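Caderno de oficina – projeto Tisutico
3 de abril de 2026
Pinça manual, posto de tecidos

Falha: perda de preensão em pano fino. Repetiu-se em duas séries, sempre com o tecido apanhado na borda franzida. Com o pano dobrado em plano não consegui reproduzir.

Condições: almofadas laranja nervuradas Nurkine, montadas em dezembro. Firmware Pallgate sem alterações. Série A com 288 ciclos, série B com 145. O registo de abertura mostra os dedos parados no valor pedido, mas o pano escorrega na elevação. O alarme de perda não disparou em nenhum caso – o limiar continua a olhar só para a posição.

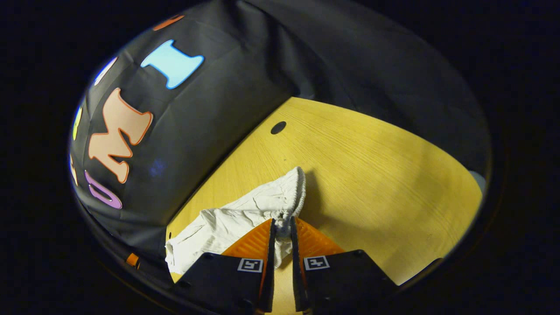
Verificações

Marcadores dos dois dedos: leitura estável, sem saltos na estimativa de abertura. Excluo a deteção.

Parafusos: o do dedo direito estava com folga. Reapertado e marcado a tinta. Repeti 90 ciclos e a falha manteve-se, embora menos frequente.

Almofadas: nervuras gastas junto à ponta, mais à direita. Dureza não medida, o durómetro está em Araújo.

Hipótese de trabalho: desgaste na ponta somado à folga. A borda franzida abre os dedos em V e o contacto fica reduzido à zona gasta.

Por fazer
Trocar o par de almofadas, nunca uma só.
Série de 500 ciclos com o mesmo pano.
Alarme por corrente do motor, em paralelo com a posição.
Até lá, não usar esta pinça para elevar carga acima das mãos.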